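Unit 4: Faults in Contact Tasks
Case 2: The Stelton sweeping cell

Students should read this case before the seminar and bring written answers to the two points at the end.

The Stelton cell was set up to sweep litter from a hard floor into a dustpan. Over one test period it made 3,000 sweeps. The log marks 358 of these as failed, and a further 421 as stopped by the operator before the stroke was complete.

The first report blamed the vision system. A review by the Drirent workshop found that the paper had been located correctly in most of the failed runs. The fault lay in the grip. The handle turned slightly between the fingers each time the bristles met the floor, and the controller had no means of detecting this. It went on to plan each stroke as if the brush were still straight. By sweep 1,826 the error was large enough for the brush to strike the lip of the dustpan, and the force limit, which had been set too high, did not halt the arm. 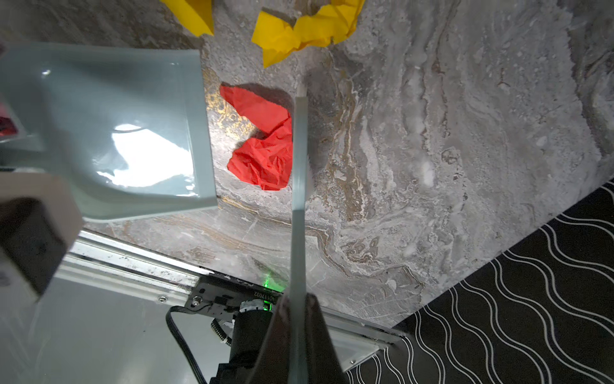 Figure 4.2. Brush held upright by the handle, with red paper between the bristles and the dustpan.

For the seminar:
1. State which signal could have shown that the handle was turning.
2. Propose a force limit for the stroke and explain how it should be tested before the cell is returned to use.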